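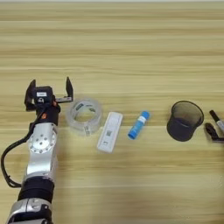
Sourdough at 12 Degrees: Does a Slow, Cool Rise Change the Flavour?
Rocío Cuautle, Food Studies project report

Background

My nan's kitchen in Fludaldale gets freezing in winter and she swears her bread tastes better for it. I wanted to find out if she was right! Flour, water and salt are the only ingredients besides the starter, so any difference had to come from time and temperature.

Method

I mixed one big batch of dough using Rakska bakers flour and split it into 8 equal loaves. Half rose on the bench at room temperature until they had doubled. The other half went into an old wine fridge set to 12 degrees and stayed there overnight. All of them were baked the same way, in a lidded pot, with the lid off for the last part.

I ran the whole thing 3 times, and had classmates taste slices without knowing which was which. They scored sourness, crust and crumb.

Results

The cool loaves were clearly more sour in every run, and the crust came out darker with those lovely little blisters all over it. Crumb was much closer. In the second run the bench loaves had bigger holes, which I think was my shaping – I was rushing to catch the bus.

Two tasters preferred the milder bread and said so loudly. Fair enough, it makes better toast with Vegemite.

Problems

My starter was sluggish in May and I had to feed it for a few extra days before the first run. Next time I'd also track the dough's acidity with pH strips, and I'd love to try rye.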